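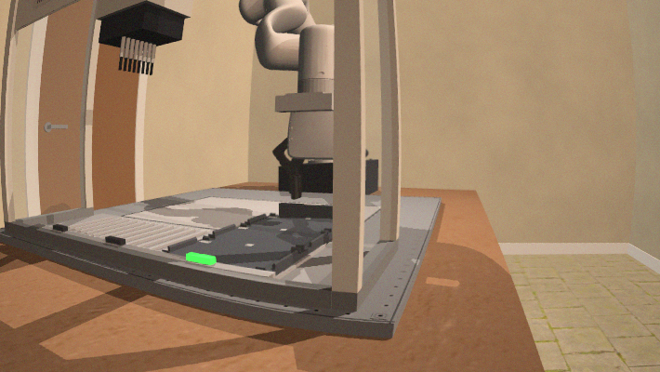
Search this site Go

About Us

Clondside is a shared workshop in Veserdale, and our big build right now is a bench robot for handling liquids! Emiliano Acuña started the model, and four of us keep adding to it. The arm hangs from overhead and the eight-tip pipetting head has its own spot over the deck (we love that row of tips). Come by any Sunday and help us argue about brackets.

Filed under: Who We Are, Robots

Comments (2)

Pereyra: Love the slotted rack!

Bravari: Can beginners join?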